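**Plimden Screen Notes, March**

Quick one this month, deadline got moved up on me. 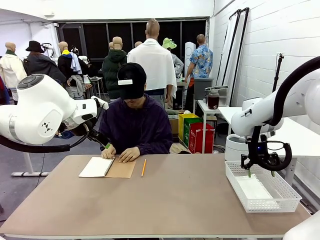

Mylene Quiambao is back. Six years after she walked off *Fisterov* midway through the second season, she's signed for the lead in *Button*, the new drama from Fraser Ogilvie. Shooting starts after the summer. She told the local radio show she'd "said no twice and then read the last episode." Wouldn't say what's in it. We asked.

For those who missed it the first time: the *Fisterov* exit was ugly. Long hours, a lawsuit that went away quietly, and then the split from co-star Michalis Tzanetos, which was all over the place before either of them had said a word. She moved home, taught acting to teenagers, did one play. Tzanetos stayed on till the show got canceled. He's said to be happy for her, through his agent, in one line.

The radio interview is 90 minutes and worth it, though the first part is mostly Ogilvie talking about lenses. Skip ahead to where she gets onto her mother. She cries a little, the host lets her, no music under it. Good radio.

Also in the *Button* cast: Myung-ja Yook as the sister, and Efren Sison, who you'll know from the bank ads, as a priest. Sison has never done drama. Could go either way. Yook is great in everything so no worries there.

Release is next year, theaters first for 2 weeks and then streaming. No trailer yet. The one going around is fan made, please stop sending it to me.

Other bits:

- Fajardo has dropped its cooking contest. Reruns untill they find something.
- The *Fisterov* box set is back in print. Still no commentary from Quiambao, obviously.
- Letters about last months quiz: yes, answer 6 was wrong. Everyone gets the point.

Reader mail next time, I ran out of room. Send yours in early if you want it in.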